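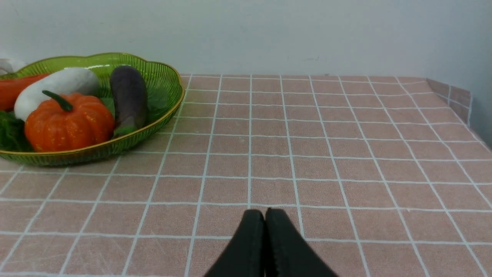 Fingertip wear is the first thing to ask any gripper vendor about, according to Marlene Seidel, and the answer should come as a cycle count. Most buyers ask about grip force and leave it there, she said, then find themselves ordering pads every few weeks.

Tesitz has put a cycle count on its data sheet. The company's Previmance kit, a two-finger parallel gripper with a wrist camera and control software, went on sale on February 21, 2020 at $1,179, with replacement finger pads sold in pairs for $70. The pads are rated for 3,000 closures at full force. Tesitz gives no figure for reduced force and says it depends too much on the load.

The kit is aimed at teaching labs and small packing operations that already own an arm. It ships with the gripper, the camera bracket, a flange adapter, a cable set and a licence for one workstation. The arm and the computer are extra.

Pick-and-place trials with plastic produce make up most of the published test work. Items used include a green-stemmed pumpkin and a purple eggplant, presented in a ribbed green basket with a wavy rim. The supplier chose mixed shapes over uniform blocks so that the software would have to select a different approach angle for each item.

In the trial log, 824 picks were recorded at the Jominthorpe test bench. The log lists the item, approach angle, finger opening and closing force for each attempt. It does not separate first attempts from retries, a gap that Arne Steinbach, who wrote the test procedure, said would be closed in the next release.

The camera sits behind the fingers and looks along them toward the work surface. This keeps the fingertips in view through the whole approach, at the cost of some of the image area. Users who need a wider view of the bench can add a second, fixed camera; the software accepts both, though calibration has to be run separately for each.

Setup takes four steps: mount the adapter, connect power and data, set the tool centre point, and run the calibration routine. The manual is clear on the first three. The calibration chapter refers to menu labels from an earlier version of the software, and a corrected PDF is available on request.

Glossy items remain a weak point. Release notes advise diffuse lighting and a matte work surface where possible, and warn that reflections can shift the estimated centre of a curved object.

Nolte will handle distribution and repairs. Orders placed now are due to ship in March. The warranty covers the gripper body and camera for one year and excludes finger pads and cables.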